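Down duvet in a small guest room: how heavy is too heavy?

karla_solis
Hello everyone! Jacinto and I have finally got our guest room in Clesholm nearly ready (it has only taken us since November, bless us) and I'm stuck on bedding. There's a white duvet on the bed and a wooden nightstand next to it, and I can't decide if the duvet wants replacing before my aunt comes to stay.

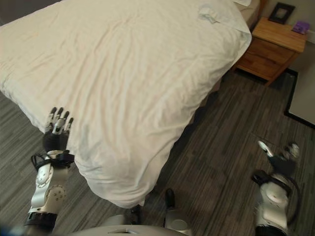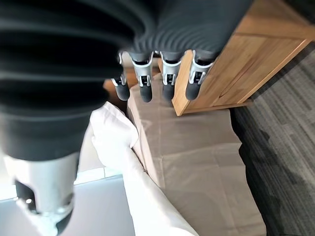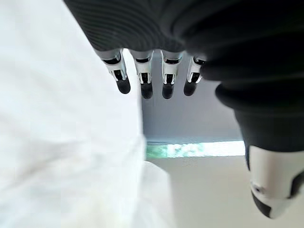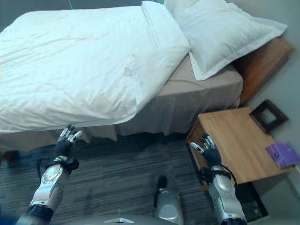

My aunt runs cold, my cousins run hot, and they all sleep in that same room at one time or another. Is one good duvet plus a spare blanket the way to go? I've seen a down one for $200 and it made me gulp a little.

trevov_tom
Welcome! One light duvet and two cotton blankets, every time. Folks can pile on or peel off as they please.

MrsDudek
I have to disagree with Tom, much as I love his advice on curtains. Blankets slide off in the night and then you've got a chilly aunt. Buy the good down and keep it for years. Mine is 34 years old and still lovely!

trevov_tom
34 years! And how do you wash the thing?

MrsDudek
Very gently, dear, and with a long afternoon at the laundromat.

jacinto_e
Husband here. I vote blankets, we already own four.

karla_solis
He does not get a vote, he sleeps through anything. But I may try the blankets first and save up for the down. Thank you both so much!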